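Cómo ordenar la encimera de la cocina sin comprar nada (o casi)

Por Olga Aranda

Hay dos clases de encimera: la de los catálogos, donde vive un limón, y la de las casas, donde vive todo lo demás. Este tutorial trata de la segunda. Está pensado para quien tiene que empujar el tostador con el codo para poder cortar una cebolla, y lo digo sin ánimo de ofender, porque llevo haciéndolo desde que tengo codo.

Tiempo: una mañana de domingo, o una tarde si hay que parar a discutir.
Material: un paño, jabón suave, cinta de carrocero, una caja de cartón grande.
Dificultad: baja en lo físico, media en lo conyugal.

Paso 1. Vaciar

Entero. Nada de ir moviendo cosas de un lado a otro mientras se pasa el paño por el hueco que queda libre, que es lo que hacemos todos y se llama limpiar por turnos. Se desenchufan los aparatos, se dejan enfriar y se lleva todo a la mesa. Si la mesa también está llena, tiene usted otro problema y otro tutorial.

Con el mármol, mucho ojo: ni vinagre ni limón ni esos productos antical que prometen milagros. El ácido se come el pulido y deja una sombra mate para siempre. Agua tibia, jabón neutro, aclarar y secar. Lo aprendí con media naranja olvidada una noche. La marca sigue ahí y ya es como de la familia.

Paso 2. Hacer tres montones

Primer montón: lo que se usa a diario. Segundo: lo que se usa alguna vez por semana. Tercero: lo que se puso un día "un momento" y echó raíces. La caja de cartón es para este último. No hace falta tirar nada todavía; se cierra la caja, se escribe el mes en la tapa y se guarda en el altillo. Mi caja de abril sigue cerrada y no he echado de menos ni una sola cosa de las que hay dentro, aunque tampoco sabría decir cuáles son.

Mi amigo Benedikt Kofler defiende que el segundo montón no existe y que todo es primero o tercero. Benedikt cena fuera casi siempre.

Paso 3. Repartir la encimera en franjas

Se traza con cinta de carrocero una línea paralela a la pared. La franja de atrás es para los botes y los recipientes que se quedan fuera. La de delante se deja para trabajar. Los aparatos grandes van a un extremo, juntos, cerca del enchufe, y no se vuelve a hablar de ellos.

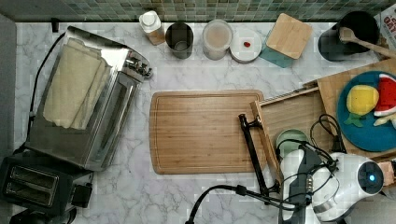 Los aparatos a la izquierda, los botes en fila contra el azulejo.

El orden de la fila tiene menos misterio del que venden los libros. Lo que se coge cocinando, cerca de los fuegos. Lo que se coge desayunando, cerca del tostador. Los recipientes altos, donde no tapen a los bajos. Y los que no tienen tapa, lejos de la sartén, salvo que a uno le guste todo con un fondo de aceite.

Conviene dejar un par de dedos entre la fila y el azulejo para que entre el paño. Si la pared es de mosaico pequeño, deje tres: hay mucha junta y toda ella colecciona harina. Para esas juntas va bien un cepillo de dientes jubilado, con agua y jabón, haciendo círculos y sin apretar como si debieran dinero.

Paso 4. El asunto del horno de sobremesa

Un horno de sobremesa tiene una parte de arriba plana, y toda superficie plana de una cocina acaba siendo una estantería. Empieza con un paño doblado. Sobre el paño va una bandeja, sobre la bandeja el pan, y cuando alguien quiere gratinar hay que hacer una mudanza.

La regla es corta: antes de encender, fuera todo. También el paño. La chapa coge mucha temperatura y la tela doblada es estupenda para prenderse fuego. Con el horno apagado y frío, haga usted lo que quiera, que yo no voy a ir a mirar. Si prefiere una costumbre más segura, ponga un gancho en el lateral de un armario y cuelgue ahí los paños.

Deje además aire a los lados y por detrás. La separación exacta viene en el manual, ese librito que guardó en un sitio seguro y del que no hemos vuelto a saber. Los cables, por detrás siempre que se pueda, sin que pasen por encima de nada que caliente ni cuelguen por el borde. Un velcro de los de atar cables cuesta poco y evita el nudo.

El tostador, por su parte, se vacía de migas. Desenchufado, se saca la bandejita y se sacude en la basura. La primera vez le parecerá arqueología.

Paso 5. Pasar revista a los botes

Abra todos los recipientes de la fila y huela. Si no sabe qué contienen, no lo pruebe: pregunte en casa y, si tampoco lo sabe nadie, a la basura. Después, una tira de cinta en la base con el nombre y el mes. Marlies Kuster, mi vecina, los etiqueta en la tapa, y una vez por semana cruza dos tapas y sala el café.

Yo me puse un tope de 7 cosas en la franja de atrás. Con 10 ya empezaba a perder las de en medio. La cifra es mía y no tiene ninguna base científica, pero tener una ayuda: cuando entra un bote nuevo, sale otro.

Los platillos sueltos cuentan como cosa. El platillo es muy traicionero, porque parece que no ocupa y siempre tiene algo encima. O se le da un oficio (apoyar la cuchara, por ejemplo) o vuelve al armario.

Paso 6. Mantenerlo

Cada noche, antes de apagar la luz, se devuelve a su sitio lo que haya cruzado la línea de cinta. Se tarda lo que tarda en hervir una taza de agua. A las pocas semanas se puede quitar la cinta; yo la dejé algo más y todavía estoy rascando el pegamento.

Dudas que me han llegado

¿Y las cucharas de madera? En un bote alto, con el mango hacia abajo y secas del todo. Dejarlas atravesadas sobre cualquier recipiente es cómodo hasta que pasa una manga.

¿Sirve para encimeras de madera? Sí, cambiando la limpieza: paño apenas húmedo y aceite para madera de vez en cuando.

¿Y si vivo con alguien que no respeta la línea? Hermine Steiner me escribió justo esto y le contesté que probara con cinta de un color más feo. No me ha vuelto a escribir.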